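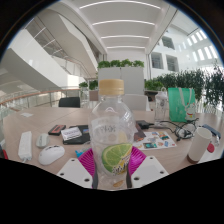

A clear plastic bottle with a beige screw cap and a halved lime on the label, on a desk shared with two computer mice and a power strip.

Desk bottle

A desk bottle is a drinks bottle, usually of clear plastic and sold full, that has taken up residence on a work surface. The term covers bottles at any stage of emptiness, although most of a desk bottle's life is spent near the end of its contents. It is distinguished from the water bottle proper, which is bought empty, costs more, and is left on trains.

Description

The typical desk bottle has a screw cap, molded ridges that stiffen the thin wall, and a printed label. Fruit is the usual subject of the artwork. Citrus is commonly shown cut in half, a convention that lets the buyer see the inside of a lime without having to own one. The presence of fruit on the label is a poor guide to the quantity of fruit in the drink.

Caps are made in a separate color from the body and are the part most often lost. A bottle without its cap is generally reclassified as trash, or as a vase.

Habitat

Desk bottles are found among computer mice, power strips, notebooks, small boxes and slips of paper whose purpose has been forgotten. Two mice on one desk is not unusual; the second is often kept in case the first one fails, and is seldom tested. The power strip is the least happy neighbor. Most office safety guides advise keeping drinks well away from it, and most desks are too small to take the advice.

The Clandthorpe survey

The best-known study of the subject was carried out by A-yeong Ko in the offices of Nilleo, a stationery wholesaler in Clandthorpe. Ko recorded 1534 items on 100 desks over a single June, leaving out furniture and anything bolted down. Of these, 1470 were judged by their owners to be "in use." The owners were then asked what for, and the second half of the report is considerably shorter than the first.

Ko proposed two classes of desk bottle: the active, from which somebody has drunk that day, and the standing, from which somebody intends to. The scheme was criticized by Mendonça, who argued in a reply that intention could not be measured and that the standing class should be emptied into the nearest sink.

Disposal

Local rules vary. In Nodudport, bottles are rinsed and put out with the cap screwed back on — a practice that assumes the cap can be found.

See also: Coffee mug (abandoned); Cable drawer; Spare mouse

Last revised 2024-11-09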